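How to Roll One Die on Paper Without Losing It

A game for two needs one die, one sheet of paper and a table that doesn't slope. Mine slopes.

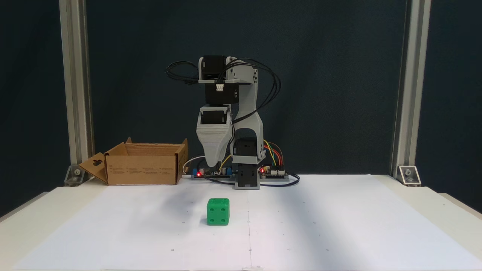

Duygu Gezer swears by a folded towel under the sheet, which she says kills the bounce and most of the arguments.

1. Use the biggest sheet you own. Small paper turns every roll into a floor search.

2. Drop the die from 5 inches up. Any higher and you're bowling.

3. Off the paper, roll again. On the edge, also roll again, however nice the number was.

4. Keep score in pencil. First to 18 wins and the loser puts the die back in its box.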